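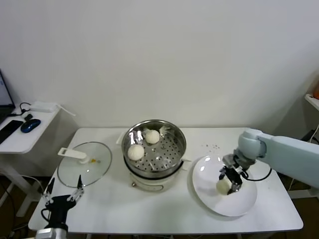
*Item 2, the bun bench: two in the basket, one in the gripper over the plate.*

**Good practice meeting, Jorkcombe workshop, May 14, 2022**

Minutes by me, Femi Okafor, so blame me for the spelling. Babalola and Koltel both sent people, and Urnovau joined by phone (bad line, sorry if I've missed bits).

**1. Minutes from April**

Agreed, once I'd fixed the page numbers. The draft rules now run to 69 lines, which everyone thought was far too many. I'm to get them down to 20 before we meet again and I'd love some help!

**2. Arms working near food and steam**

We spent most of the meeting on this one. Koltel want a written rule that the steamer is switched off at the wall before either arm goes near the basket. Babalola said that's fine for practice runs but no use to anyone who wants to test with real steam, and I have to say I was with them. We went back and forth for ages and settled on this wording:

- Power off at the wall, unless the run sheet says "live steam" and two people have signed it.
- Glass lid flat on the table, handle up, before the first bun is lifted.
- Cables kept clear of the plate and the basket.
- Table wiped between runs, crumbs included.
- Anything a gripper has touched goes in the bin. No eating the test buns!

Urnovau asked whether the lid rule should cover metal lids too. Yes, I'll add it.

**3. Stop button**

Koltel's suggestion is one person on the button and doing nothing else, so no typing on the laptop at the same time. Agreed straight away, which was lovely after item 2.

**4. Speed near people**

Not finished. Babalola will bring their own figures and we'll pick it up from there.

**Jobs**

- Me: shorter draft, lid wording, new run sheet with room for both signatures.
- Koltel: a sign for the wall socket.
- Babalola: speed figures.
- Urnovau: comments on rule 3 by email, please, as I couldn't hear a word of them.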